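How to descale an office kettle

Hard water leaves a chalky crust on the element and the inside walls of a kettle. It slows boiling and puts white flakes in the tea. Most kettles in a shared kitchen need doing once a month, or every two weeks if they are boiled all day.

What you need

Citric acid powder, 60 g
A measuring jug
A soft brush or an old washing-up brush
A clean cloth

Citric acid is sold in the baking aisle and in hardware shops. White vinegar works too, but the smell hangs about in a small kitchen.

Step 1. Empty the kettle and unplug it. If it sits on a base, lift it off and put the base somewhere dry. Take out the spout filter if yours comes away.

Step 2. Fill the kettle halfway with cold water, put it back on the base and bring it to the boil. Switch off at the wall.

Step 3. Add the citric acid a spoonful at a time. It will fizz. Adding it all at once can send hot water over the rim.

Step 4. Leave it for 17 minutes with the lid open. Tape a note to the handle so that no one fills a mug from it. Drop the spout filter into a cup of the same solution.

Step 5. Pour the water away slowly down the sink with the cold tap running. Brush off anything still stuck to the walls. Do not use a scourer on a steel kettle.

Step 6. Rinse three times, then boil a full kettle of fresh water and throw it away. Boil a second one if the first smells sharp.

Checking the result

Pour a little of the next boil into a clear glass once it has cooled and look through it against something pale. Flakes show up quickly. If you find any, rinse again and check the filter for a split.

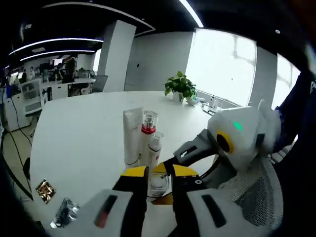

A short clear glass on a white table.

If the crust has not shifted after two rounds, leave the solution in overnight, cold. Keisha Okafor at our Tadport office did this with a kettle that had been left since December, and it came clean by the morning.

Glasses that have gone cloudy can be soaked in the same mix for an hour and rinsed well. Keep it off marble and other natural stone, as the acid will mark the surface.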